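Ticket 780 – Wi-Fi drops in the back room every evening
Opened by: Bianka Orbán
Status: Closed
Product: Zakent home router with one Ciltard extender

Opening message

Hi all, I'm at my wits' end so I'm writing everything down in one go, sorry for the length! My internet is fine all day and then, some time after dinner, everything in the back room falls off the Wi-Fi. The laptop says "connected, no internet" for a minute, then it loses the network completely, then it comes back like nothing happened. The phone does the same thing but faster. In the kitchen, where the router lives, it never happens (or at least I've never caught it).

What I have:
The Zakent router, on top of the kitchen cabinet
One Ciltard extender, in the hallway socket
A laptop, two phones, a printer that nobody loves, and the TV

What I've already done:
Turned everything off and on again, many times
Swapped the cable between the wall and the router
Moved the extender to the other hallway socket
Called my provider, who ran a line test and told me the line is good

I get 154 Mbps next to the router, by the way, so I believe them about the line.

Reply from Attila Bozsik, support

Hi Bianka, thanks for all the detail, it saves us a few rounds. Could you log in to the router and send me the system log from one of the bad evenings? It's under Tools, then Log, then Save. Please also tell me whether the two Wi-Fi names (2.4 and 5) are separate or combined. And leave the extender where it is for now, please, so we're only changing one thing at a time.

My update, first evening

OK, log attached. The names are combined, I think that's how it came out of the box. I stared at the log for a while and most of it means nothing to me, but there's a line that shows up every single time it drops:

wlan1: channel change requested, clients disconnected
wlan1: restarting radio
wlan1: radio up, waiting 60 s

And then the extender has its own little panic right after:

uplink lost, searching
uplink found, signal weak

So it looks to me like the router decides to change channel, kicks everyone off, and the extender takes forever to find its way back. Is that a thing routers do?

Reply from Attila Bozsik

Yes, that's a thing routers do. Automatic channel selection looks for a quieter channel when the neighbors get busy, and evenings are when the neighbors get busy. It should be quick, but the 60 seconds you see is the router listening before it's allowed to use certain 5 GHz channels. Your extender then has to start over.

Please try this:
Go to Wireless, then 5 GHz, then Channel
Change Auto to 44
Save, and wait for the router to come back
Restart the extender last

My update, second evening

Done. I was so ready for this to be it! And it was a lot better – the laptop stayed on for the whole evening, which hasn't happened in weeks. But the phone still dropped twice while I was on the couch. The "channel change requested" line is gone from the log completely, so that part worked. What I have now is just this, over and over:

uplink found, signal weak

I asked Judit Lengyel next door what she uses, because she's got the same layout flipped around, and she says her extender is in the room itself and not the hallway. She also says hers is a Skedmont and I should throw mine out, but I'd like to try the free options first.

Reply from Attila Bozsik

No need to throw anything out yet. A weak uplink means the extender can't hear the router well. What are the walls made of, and is there anything large between the kitchen and the hallway socket?

My update, same evening

Brick, and yes, ugh. The fridge. It's right against the wall between the router and the hallway. I drew a line on the floor plan and it goes straight through the fridge. I feel a bit silly now.

Reply from Attila Bozsik

Everybody has a fridge in the way of something. Let's move things around.

What I did in the end (Oct 4, 2024)

I'm putting this in steps for whoever finds the ticket later.

1. Took the router down from the cabinet and put it on the shelf by the kitchen door, with the antennas straight up. I needed a longer cable and bought a cheap Kozma one.

2. Split the two Wi-Fi names, so I can see which one a device is using. The printer went on 2.4 and has been quiet since.

3. Picked a new place for the extender. Attila wanted a line with as little stuff in the way as possible, so I looked for open floor and bare wall and kept it away from the furniture at the sides. 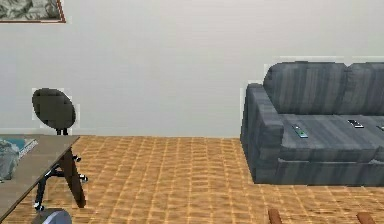

4. Updated the extender firmware. It sat at "installing" for so long that I made tea and came back. Don't pull the plug on it!

5. Left everything alone for three evenings and only read the log.

Result

No drops on the laptop, none on the phone. The uplink line now says "signal good". Speed on the couch isn't what I get beside the router, but I can watch a movie and that's all I was after.

Reply from Attila Bozsik

Great news. I'll close this. If the drops return, reply here with a fresh log and the ticket will reopen by itself.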